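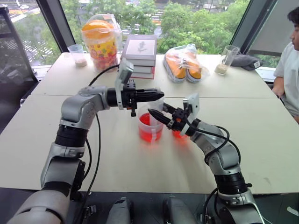

30 Nov 2025

Varma two-arm cup task, second batch. Niilo Nurmi and I went through the logs from Lirwood before changing anything in the policy.

The set is 118 episodes, 2,870 seconds of usable motion after trimming the idle stretches at both ends. We dropped 5 more for dropped packets on the left arm. Labels are by hand, start of approach and first contact only. I'd like a third label for when the second gripper commits, but we don't agree on how to define it yet.

Main result so far: with the head camera alone, the contact estimate is late on clear plastic. The median lag is 39 ms against the hand labels. Adding both wrist streams brings it down, but the right one helps less than the left and I don't know why. Niilo suspects the time sync in Busier. I think it's the crop.
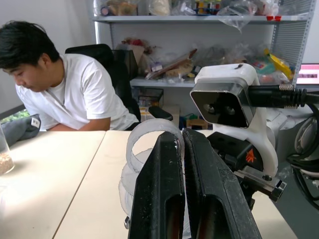
The crop for the wrist stream is still the one from September, fixed and centered on the fingertips. It was tuned on opaque parts. A clear coil next to the fingers against the light beige tabletop gives it very little edge to work with, and the bright side of the table washes out what's left. The slots in the fingers are the strongest contrast in that region, so the tracker may be locking onto those. Try masking the fingers first, then a wider crop.

To do:
Rerun sync check in Busier, both wrists
Mask fingers, retrain contact head only
Ask Takik for the old exposure settings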